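Unit 6: Latency Budgets and Site Placement

Reading before the session: the Pralen case packet, sections 2 and 3. Bring the worksheet from Unit 5, as the second exercise reuses its traffic table.

6.1 Terms

Round-trip time (RTT) is measured from the client's network interface to the server's and back. It leaves out application processing. Response time includes both. Students mixed the two in the last assignment, and the answers came out too low.

Propagation delay depends on path length. Light in fiber covers a kilometer in 5 microseconds, one way. Fiber routes follow roads, rail lines and ducts, so the path is always longer than the straight line on a map. Use the route length if the carrier gives it.

Queuing delay depends on load. It is small on a lightly used link and grows sharply as the link fills. An average hides this, so state a percentile with every figure.

6.2 Setting a budget

Start from the response time the application can accept and subtract the fixed parts: device processing, access network, server processing. What remains is available for transport. In the Pralen case the target is 38 ms and the fixed parts add up to 23 ms, leaving 15 ms for the round trip between the access network and the server.

Control loops need a second number, the variation in delay (jitter). A steady delay can be compensated for in the control software. A changing one is harder to handle, and a receive buffer that smooths it out adds its own delay to the budget.

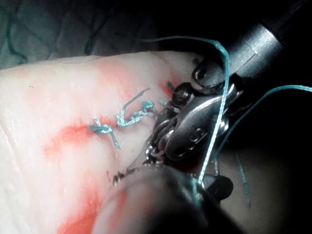 Loss must be budgeted as well. A retransmission costs at least one extra RTT, so a path that meets the target at the median may fail at the 99th percentile. Forward error correction avoids the wait but uses more bandwidth.

6.3 Placing the sites

The Tilell region in the case has 17 candidate sites and 793 km of leased fiber. Work in this order:

1. Convert the transport budget to a maximum route length, after taking off switching and queuing delay.
2. Mark the access points each candidate can reach within that length.
3. Remove candidates without two separate power feeds.
4. Choose the smallest set that covers every access point twice.

Step 4 is a set cover problem. An exact answer is practical at this size — the Jindska solver on the lab machines will do it. Woo-jin Ko's notes on the greedy method are in the course folder for those who want to compare results.

Double coverage assumes that the two sites do not share a duct. The Sung route map shows shared sections in gray. Check it before submitting.

6.4 Exercises

a. Repeat the budget in 6.2 with server processing raised by 4 ms. Give the new maximum route length.
b. Using the Unit 5 traffic table, find which links exceed 70 percent load at the evening peak.
c. Solve the placement for Tilell and list any access point whose two sites share a duct.

Send worksheets to Ottavio Leone as a single file. Show units on every line.

Revised 2022-07-16. Section 6.3 replaces the December version.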